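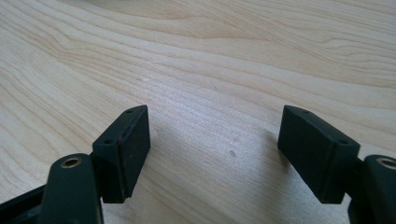
Häufige Fragen zum Greifervergleich

Stand: Dezember. Die Seite wird ergänzt, wenn Fragen mehrfach bei uns eingehen. Ältere Antworten bleiben stehen, auch wenn sich die Firmware inzwischen geändert hat.

Was wird hier verglichen?

Zwei handgeführte Parallelgreifer, der Zeker und der Vomarow. Beide werden ohne Roboterarm benutzt, eine Person hält sie direkt in der Hand. Dazu kommen zwei Steuergeräte, Saxena und Verance, die jeweils mit beiden Greifern laufen. Roboterarme vergleichen wir auf einer eigenen Seite.

Wie viele Durchgänge liegen dem Vergleich zugrunde?

1.411 gewertete Durchgänge. Ein Durchgang beginnt mit geöffneten Fingern über dem Tisch und endet, wenn das Teil abgelegt ist und die Finger wieder offen stehen. Abgebrochene Durchgänge werden mitgezählt, sofern der Abbruch am Greifer oder am Steuergerät lag. Fällt der Strom aus oder ruft jemand an, wird der Durchgang gestrichen.

Welche Aufgaben wurden gefahren?

Der Aufgabenkatalog hat 23 Einträge. Ein Teil davon ist einhändig, etwa Stifte umsetzen, Deckel abheben oder ein Tuch an der Kante aufnehmen. Bei den zweihändigen Aufgaben hält ein Greifer das Objekt oder den Ständer fest und der andere arbeitet. Dazu gehören Anhänger an einen Haken hängen, eine Schlaufe über einen Zapfen führen und einen Beutel öffnen. Den vollständigen Katalog schicken wir auf Anfrage als Textdatei.

Kann ich die beiden Greifer gemischt benutzen, links Zeker und rechts Vomarow?

Technisch ja, beide Steuergeräte erkennen das. Für den Vergleich haben wir es nicht gemacht. Die Öffnungswege sind unterschiedlich, und man greift in der ersten halben Stunde ständig mit der falschen Hand zu weit.

Warum kein glatter, einfarbiger Untergrund?

Wir haben mit einer grauen Matte angefangen. Auf ihr war die Lageschätzung der Greiferkamera schlechter als auf Holz, weil der Bildverarbeitung die Struktur fehlte. Auf einer Tischfläche mit Maserung findet sie genug Merkmale. Stark spiegelnde Platten sollte man trotzdem meiden. Wenn Tageslicht flach auf den Tisch fällt, hilft es meistens schon, den Tisch um eine Vierteldrehung zu versetzen.

Muss die Greiferkamera vor jeder Sitzung kalibriert werden?

Nein. Einmal nach dem Anbau und dann wieder, wenn der Greifer heruntergefallen ist oder die Halterung gelöst wurde. Vor jeder Sitzung reicht die Kurzprüfung: Finger ganz öffnen, ganz schließen, dreimal wiederholen. Weicht der gemeldete Nullpunkt vom gespeicherten ab, bricht das Programm mit der Meldung E-Null ab und man kalibriert neu.

Wo soll die zweite Kamera hin?

Auf Kopfhöhe der bedienenden Person, Blick schräg nach unten auf die Tischmitte. Beide Hände müssen bei normaler Arbeitshaltung im Bild sein. Wer sehr groß ist, neigt die Kamera etwas stärker. Eine Kamera senkrecht über dem Tisch haben wir ausprobiert und wieder abgebaut. Bei zweihändigen Aufgaben verdecken dann die Handrücken fast alles, was zwischen den Fingern passiert.

Wie sieht ein zweihändiger Aufbau aus?

Der Tisch steht frei und wird mit Klemmen gesichert, damit er beim Arbeiten nicht wandert. Der Ständer steht in der hinteren Tischhälfte, so dass man ihn mit leicht gebeugten Armen erreicht. Vor jedem Durchgang werden beide Greifer geöffnet über die Tischfläche gehalten, bis das Steuergerät den Start freigibt.
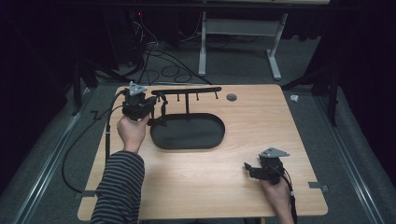

Leichte Ständer muss man mit einem der beiden Greifer führen, sonst kippen sie beim Einhängen. Im Katalog ist bei jeder Aufgabe vermerkt, welche Hand führt. Linkshänder dürfen tauschen, tragen das aber bitte im Protokoll ein.

Stört das Kabel?

Ja, am meisten in der ersten Stunde. Das Kabel sollte in einem weiten Bogen vom Greifer weggeführt werden und nicht über die Tischkante spannen. Liegt es zu straff, zieht es den Greifer beim Drehen des Handgelenks zurück. Beim Zeker ist der Kabelabgang steifer als beim Vomarow, das macht sich vor allem bei Drehbewegungen nach innen bemerkbar. Eine Funkversion hatten wir von keinem der beiden Modelle.

Welcher Greifer ist besser?

Für kleine, harte Teile der Zeker. Er schließt gleichmäßiger und hat weniger Spiel in den Gelenken. Für weiche und flache Teile der Vomarow, dessen Finger sich weiter öffnen und unter die Kante eines Tuchs kommen, ohne es wegzuschieben. Beim Einhängen von Schlaufen lagen beide so nah zusammen, dass wir keine Empfehlung abgeben. Wer nur ein Modell kaufen kann und gemischte Aufgaben hat, nimmt den Vomarow.

Und bei den Steuergeräten?

Das Saxena startet schneller und hat die verständlicheren Fehlermeldungen. Das Verance speichert die Fingerstellung mit bis zu 50 Werten pro Sekunde mehr, was man bei schnellen Griffen in der Auswertung sieht. Sein Lüfter ist laut. Im selben Raum zu telefonieren ist schwierig, und wir haben es deshalb auf den Boden gestellt. Beide Geräte verloren gelegentlich die Verbindung zum zweiten Greifer, wenn dieser während des Betriebs neu eingesteckt wurde. Abhilfe: erst beide Greifer anschließen, dann einschalten.

Wie schnell verschleißen die Griffflächen?

Das hängt vom Objekt ab. Textilien hinterlassen kaum Spuren, Metallteile mit Grat schon. Zuerst sieht man es an den Kanten, die Fläche selbst hält länger. Wir tauschen, sobald ein flaches Kunststoffteil bei normaler Schließkraft rutscht, und immer beide Seiten zusammen. Nach dem Tausch ist die Kurzprüfung Pflicht, weil sich der Nullpunkt durch die neue Auflage verschiebt.

Die Finger schließen nicht parallel. Was tun?

Zuerst die Befestigungsschrauben der Griffflächen prüfen. Wenn diese fest sind, die Gelenke von Hand bewegen und auf Spiel achten. Etwas Spiel ist bei beiden Modellen normal. Ist eine Seite deutlich lockerer als die andere, den Greifer nicht weiter benutzen und die Lagerstelle nachsehen lassen. Bitte kein Öl in die Gelenke geben. Es wandert auf die Griffflächen und ist von dort schlecht wieder wegzubekommen.

Wie lange kann man am Stück arbeiten?

Wir machen nach 50 Minuten Pause. Danach wurden in unseren Sitzungen die Griffe ungenauer, unabhängig vom Modell. Das Gewicht liegt bei beiden vor der Hand, und das spürt man zuerst im Unterarm.

Brauche ich Vorerfahrung?

Nein. Für die Auswertung zählen allerdings erst Durchgänge nach der Einarbeitung, und die umfasst alle einhändigen Aufgaben je einmal mit beiden Modellen. Am Ende der Einarbeitung sollte man blind wissen, wie weit die Finger beim halben Hub offen sind.

Welche Kleidung ist sinnvoll?

Eng anliegende Ärmel. Weite Ärmel geraten zwischen Hand und Greifer oder verdecken die Sicht auf die Finger. Muster sind kein Problem, auch Streifen nicht. Uhren und Armbänder bitte ablegen.

Wann gilt ein Griff als fehlgeschlagen?

Wenn das Objekt aus den Fingern fällt, bevor es über der Ablage ist, oder wenn mit der freien Hand nachgeholfen wurde. Nachgreifen mit demselben Greifer ist erlaubt und wird als eigener Wert geführt. Verschiebt sich der Ständer beim Einhängen, ohne umzufallen, zählt der Griff als gelungen.

Kann ich die Rohdaten bekommen?

Die Fingerstellungen und Zeiten ja, die Videos nur in Auszügen. Die Tabellen sind nach Aufgabe und Greifer getrennt. Trennzeichen ist das Semikolon, Dezimalzeichen das Komma. Das hat schon mehrfach zu Importfehlern geführt, bitte vor einer Rückfrage die Einstellungen prüfen.

Wird der Vergleich fortgesetzt?

Geplant ist ein zweiter Teil mit schmaleren Fingern für beide Modelle. Die Aufgaben bleiben dieselben, damit die Werte vergleichbar sind. Ein Termin steht noch nicht fest.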